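Drurville Clothing Exchange - Sorting Room Notes, November 2018

Intake since May stands at 3,857 garments, of which 2,005 have been folded, labeled and shelved. A further 1,631 are sorted by size and waiting to be folded. The remainder went to textile recycling.

Mireille Darwish has revised the folding sheet for short-sleeved T-shirts. The shirt goes down flat on the cloth, sideways to the folder, collar to the left and hem to the right. Smooth the body from the center outward before making any fold. The far side is turned in first along a line parallel to the side seam, sleeve included, then the near side to match. Hem to collar comes last.

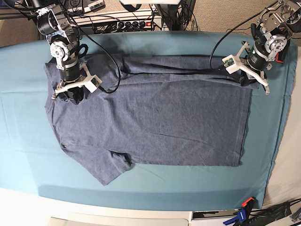

Heathered knits hide creases well, so check the fold line with a flat hand. If the turned-in sleeve has bunched underneath, open the fold and lay it again. Pulling at the hem only skews the side seam.

Sweatshirts follow a separate procedure. Fleece holds a lump where a T-shirt would lie down, and a garment folded over on itself should be shaken out before it is put in position. Printed lettering is kept inside the first fold - Samira Awad reports fewer cracked prints on the shelves using this method. Stack height for sweatshirts is now 4 per shelf section, down from six.

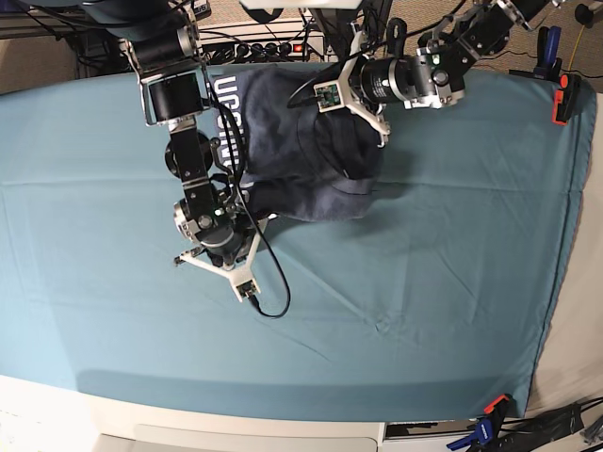 Navy garment with white lettering, folded over on itself in a rough lump.

Table cloths are to be pulled flat at the start of each shift. Wrinkles in the cloth transfer to light jersey under pressure. Spare cloths are in the Smadi cabinet, second drawer. Corrections to the folding sheet go to Tarek Sfeir.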